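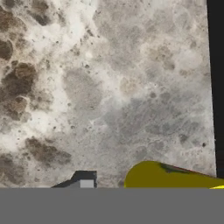
2 min read

Erkus, the voting reminder app: a review

I became able to vote in this country only last year, so I am exactly the kind of person Erkus is made for. You give it your postcode, it tells you which elections are coming, what the deadlines are and who is standing. There is a free version and a paid one for £8 a year. I have used the paid one since July, through the council election in Jasdale.

The start is easy. I answered a few questions and in 90 seconds I had my polling station, with opening hours and a small map. The reminders came on the right mornings and they were polite. When the registration deadline was close, I got one message and not five, for which I was grateful.

The candidate pages are less even. Each person has a short statement, a list of past votes if they already sat on the council, and links to their own social accounts. For one sitting councillor I could read 267 votes, sorted by subject. For two new candidates there was only a name and a party. I understand that the app cannot invent what a candidate does not send, but a line saying "we asked and received no answer" would help me.
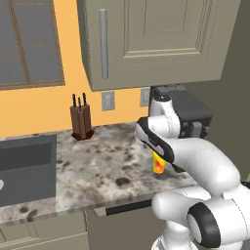

Manuela Bassi wrote to me that she gave up on the app after the first week: in Roldale the list still showed a candidate who had withdrawn, and the correction took eight days. I did not meet such a mistake in Jasdale, but I would still compare with the official notice from the council.

What I like least is the "Share" button. After you mark yourself as having voted, the app prepares a cheerful post with your name and district, and the box for the district is already ticked. You can untick it, and I did. In my opinion it should be empty from the beginning.

The language choice is good. I read it in English, my mother in Turkish, and the two versions said the same thing — I checked the postal vote page line by line.
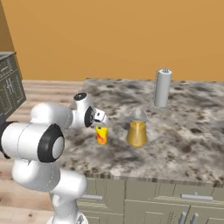

Babak Ansari: Does it work for people who can vote in local elections but not in national ones? Gu, which I tried before, kept sending me reminders for both.

Yes, there is a setting for this under "My rights", and after I changed it for my mother the national reminders stopped. It is a bit hidden, in the second menu. I give the app four stars out of five, and I will pay again next year if the district box is fixed.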